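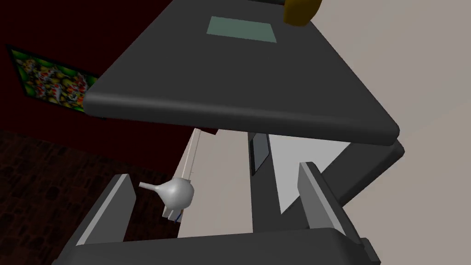 Fig. 1 - render, dark gray slab with a teal-green panel

Drelov winter fair - stall list

2 min read

405 rows, one per stall booking, January only. Cleaned up by Ginevra Mazza.

Cols: stall, street, fee, notes. Fee is blank in 11 rows, dont fill with zero. Hestetti is in twice (two stalls, not a dupe). Wokside moved streets late - use the newer row.

TODO: parking sheet, seperate file.

3 comments - 4 shares

Related
Yu street market list
Drelov parade route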